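Straight Lines, Soft Goods
What one mixed-stock store in Drekalico shows about filling a shelf

Most small stores are laid out around one kind of product. A liquor store is built for bottles, a bedding store for bedding, and the fixtures, aisle widths and restocking routine follow. The Jorach store in Drekalico carries both packaged drinks and padded fabric goods under one roof, in a former workshop with 3,892 square feet of floor. The two halves of the stock behave so differently that the store runs them almost as separate operations.

The drinks side is the simpler one. A bottle has a fixed footprint, a fixed height and a front. Its dimensions do not change between delivery and sale, and a shelf full of bottles can be planned on paper with little error. The planning sheet for the beverage wall lists 257 facings, a facing being one visible position at the front edge of a shelf. Each has a product, a width and a minimum depth. When the product changes its bottle, the sheet is redrawn for that section only.

Color does most of the sorting. The store blocks its shelves by the dominant color of the bottle and label, so that a run of red is read as one unit from the far end of the aisle. A shopper looking for a particular drink will usually find the color first and the name second. The method has a known weakness, in that two unrelated flavors with similar labels can end up side by side and get mixed up during restocking. Jorach accepts this and checks for it on Tuesday, when the sections are pulled forward and the fronts compared with the sheet.

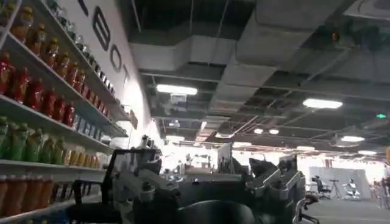
The beverage shelving, with red, green, yellow and orange bottles in separate runs and black lettering down the white wall.

White shelving was chosen for the same reason. Colored or dark metal reduces the contrast between the shelf edge and the product, and the edge is what staff use to judge whether a row is straight. With a white edge, a bottle standing half an inch back is easy to pick out from several feet away. The drawback is scuffing. Every pass of a case or a cart corner shows, and the edges are wiped down more often than the shelves themselves.

Tight packing is also deliberate. Bottles standing shoulder to shoulder hold each other upright, and a row with no side play stays in line when one item is taken from the front. Too tight, however, and the shopper has to tilt a bottle to free it, which drags its neighbor forward. The store's working rule is that a hand should be able to close around a cap and lift straight up without moving anything else. Shelf spacing is set from that rule. The clearance above the cap has to cover the lift, plus the thickness of a knuckle.

The building itself was left mostly as found. The ceiling is exposed and painted dark gray, with the ducts, pipes and cable trays in plain view. Leaving out a dropped ceiling saved money and gave the fixture crew direct access to the structure, but it affects the light. A dark ceiling returns very little of what reaches it, and the rectangular panels hanging below it have to do nearly all the work. On glossy plastic the result is a row of small bright reflections near the shoulder of each bottle. These can be useful to whoever is facing the shelf: when the reflections fall in a line, so do the bottles.

None of this carries over to fabric. A padded item has no fixed footprint, and its height depends on how long it has been sitting under something else. The first plan for the soft goods used the same kind of sheet as the drinks wall, with a width and depth for each position, and it was dropped after three weeks. Measurements taken at delivery did not match those taken a few days later. The same item, folded by two people, could differ by several inches.

The present system works by volume. Soft stock is assigned to a bay and the bay is filled to a line, with an allowance for expansion. Staff call the allowance "loft," borrowing the term used for insulated fill. Items with a smooth nylon-type shell get a larger one than woven goods, mainly on account of friction. Smooth shells slide over each other. A stack of them will creep toward the open side of a bay, and the fold at the bottom opens first.
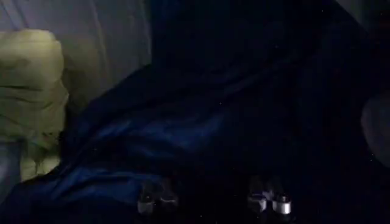
Dark colors bring a second problem, and it is one of inspection. Navy and black shells show lint readily at close range and hide almost everything else. A pulled seam or an open fold that would be obvious on a pale item disappears into the shadow between two ridges. The shading that gives the eye a sense of shape is mostly missing, apart from a sheen where the light happens to strike. Jorach's procedure is to check dark goods by hand, running the palm along each seam before folding, and to keep the visual check for lighter ones.

Mixing light and dark pieces in one bay helps more than might be expected. With a pale item against a dark one, the boundary between them is clear, and a person reaching in knows which edge belongs to which piece. A bay filled only with navy tends to be handled as one mass. People pull at whatever edge they find, and the layers underneath come with it.

Folding is kept to a maximum of up to four layers for anything padded. Past that point the outer layer has to travel so much farther than the inner one that the fold will not hold, and the piece opens under its own spring. Rolling was tried and works well for long, narrow items, provided the roll is tied. Stuff sacks are the most compact option, but shoppers want to feel the fabric, and a piece that has been taken out of its sack is seldom put back in.

The fixtures reflect the split. The drinks run on open shelves with a continuous front edge. For soft goods the store uses the Sowah bay, a deep unit with raised sides and a low lip at the front, and is testing a shallower one from Plundley -- the same width, with a floor that slopes toward the rear. The slope counters the creep of smooth shells. It also lets small items collect at the back, out of reach of shorter shoppers, and a removable insert has been ordered to deal with that.

Restocking times differ as well. A section of bottles can be brought forward and filled quickly by one person working left to right. A soft bay takes longer and the time varies, as the whole contents may need to come out before the first piece can go back in. The store schedules its bottles before opening and its fabric in midafternoon, when the aisles are quieter and there is floor to spread things on. The Plundley trial runs through August, after which the bays on the rear wall will be changed over or left as they are.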